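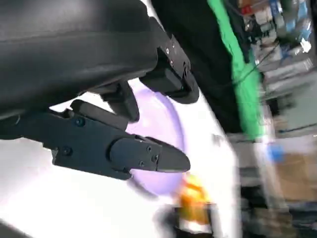
Week 5: Reading parish registers

Okay, back to the Stercombe register! Last time we got as far as 1696, and a few of you emailed me about the odd dates. England still started its year on March 25 then, so a baptism written down as February 1696 is February 1697 to you and me. I always write both years in my notes (1696/7) and I'd love it if you did too.

For next week, please copy out page 64, spelling mistakes and all. Put square brackets around anything you're guessing at. Morfudd Prosser has the spare copies if you lost yours.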